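Packed Lunches and Small Catering, Hubmann Annexe
Handout 4: trays, baskets and wrapped food 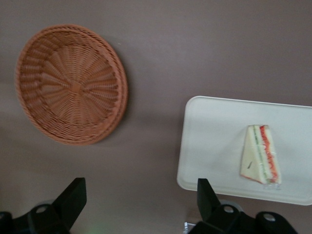

Setting out before anyone is served. Most of last weeks marks went here, so read this bit twice. Basket and tray both go down first, a hand's width between them, then food. Wrapped sandwiches go on the tray, lying flat. One triangle in clear film on a white tray with a lip is all you need to practise with, and an empty round basket beside it does for the second half of the excercise. Woven things look nice but crumbs get in the weave and stay there. So nothing unwrapped straight in a basket. Line it (paper napkin, clean cloth) or keep it for things in a wrapper or a skin.

Wrapping
- cut corner to corner, knife wiped between fillings
- film pulled snug, join underneath
- label on the flat face, filling + date + allergens
- do not stack more than two high, bottom one goes soggy and the points bend

Which goes where
Tray: sandwiches, wraps, anything with a wet filling. Wipes clean in seconds.
Basket: bread rolls (lined), whole fruit, crisps in bags.
Neither: cream cakes. Use the chilled stand.

Cleaning
Tray: hot soapy water, rinse, air dry on its edge, get into the corners under the lip.
Basket: shake out over the bin, dry brush from the middle outwards following the spokes, then a barely damp cloth round the rim. Never soak. If it smells, it goes.

Costing, for the Bravumville order
261 sandwiches, 69 of them no meat. Work out loaves, film and number of trays. Show your working even if its messy. Last group forgot the crusts you throw away. The Barport order is bigger, 2,858 items across the whole month, we'll do that one together on the board in January.

Bring next time: apron, a pen that writes on film, the Barkier price list (the newer one, with the bread on page two). Closed shoes please, same as always.

Read before then: section on keeping cold food cold, and the half page on display times. Short test at the start, ten minutes, no notes.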